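An afternoon among the kitchen robots at Ernby

By Lise Cormier

It had rained all the way from the station, and I arrived at the Ernby open day with wet shoes and a bag of buns for my hosts, which I had been sitting on for most of the bus journey. Apostolos Stamatopoulos, who runs the workshop, took the buns from me as though they were perfectly round and led me straight to the kettle. I liked him at once.

I should say that I had been putting off this visit since January. Robots have never been my subject. My father, a joiner, distrusted even the electric screwdriver, and something of that has come down to me along with his chisels. But a reader wrote in to say that the people at Ernby were teaching machines to tidy a kitchen, and anyone who has seen the state of mine will understand why I gave in.

The workshop is in an old seed warehouse behind the market, up two flights of stairs that smell faintly of sacking. There were over 70 visitors on the day, a good many of them children, and the queue for the demonstration ran back past the coats. Océane Perron was keeping it cheerful by letting people guide an arm by hand on a side bench — you take hold of it near the wrist and it simply comes along with you, like a well-behaved horse. I had not expected it to be so light. The boy ahead of me wanted to know if it could play the piano, and Océane said it could manage one note at a time if you weren't in a hurry.

The project itself is called Gilludance, a name that Apostolos says was chosen late at night and which everyone is now too fond of to change. The idea behind it is modest enough. An arm is given a kitchen worktop with the usual things on it, and it has to fetch something, or put something back, without upsetting its neighbours. In a factory every part turns up in the same place, facing the same way. At home the jam is wherever you left it.

"Factories are easy," said Normand Gauthier, who spent 43 years in one before he retired and began coming here to help with the wiring. "Breakfast is hard."

He has a point, and I thought about it a good deal while I waited my turn. Think how much you know without knowing it when you reach past the cereal for the tea. You know the box weighs next to nothing, that the jar is glass, and that the lid on the sugar has never fitted properly. All of that has to be learnt by the arm, one go at a time, and the team keeps a handwritten tally of the goes by the door. It stood at 682 when I arrived, and a small girl in a yellow mackintosh was allowed to add the next stroke.

When my group of six was finally called through, we stood in a half circle and, without being asked, lowered our voices. I suppose we felt we might put it off. The arm is white with grey joints, and up at its wrist is a round camera with a blue light in the middle, which gives you the slightly foolish feeling that you ought to say hello. Several of us did.
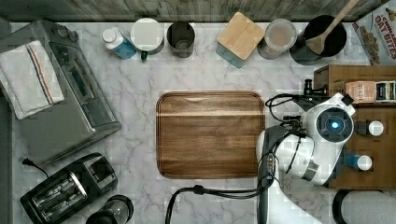
Harvey Cloutier, who writes most of the software, was very patient with our questions, including mine about whether it would ever do the washing up. Not soon, he thought. Water is difficult, and suds are worse, since a camera makes very little sense of them. He would be happy if by next year it could lay a breakfast table for somebody whose hands are no longer steady. His grandmother lives with him, and she has already given him a list of what she would like it to do and, at rather greater length, what she would not like it to touch.

I asked him if he ever lost his temper with it. He said only when it did something right and he couldn't work out why.

By four o'clock the queue had gone and so had the buns. Océane walked me down to the door and lent me an umbrella, which I still have and will bring back when I return for the next open day. Normand has promised to show me how the joints come apart, and I have promised to bring my father's smallest screwdrivers.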